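Finstead cotton sheet, olive, 67 pounds
Bought in July for the padded bed we fold laundry on.
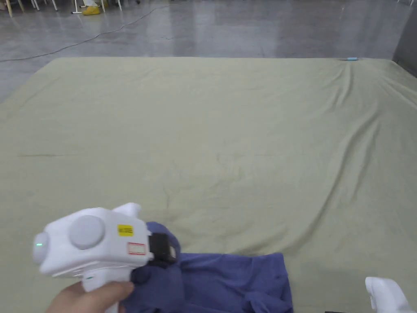 The cotton is matt and soft. It lies smooth in the middle, but long folds gather on the right and lint shows, so keep a roller handy.

Folding on it
T-shirts don't slide about – a help with navy knits.
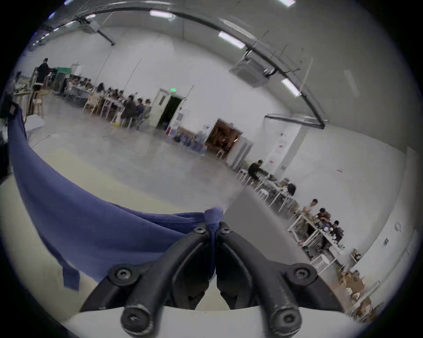 Washing
Four washes at 40, no fading. It dries slowly and

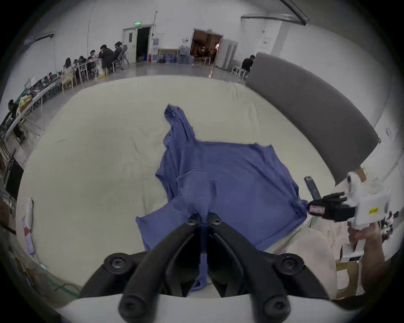
needs ironing if you mind creases. I gave up after the second wash.

Size
Deep corners, generous length.

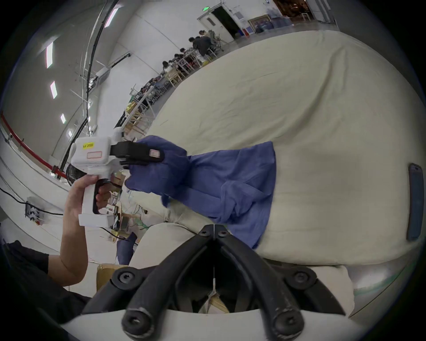
Verdict
Good cloth, dear for what it is. I'd wait for a sale.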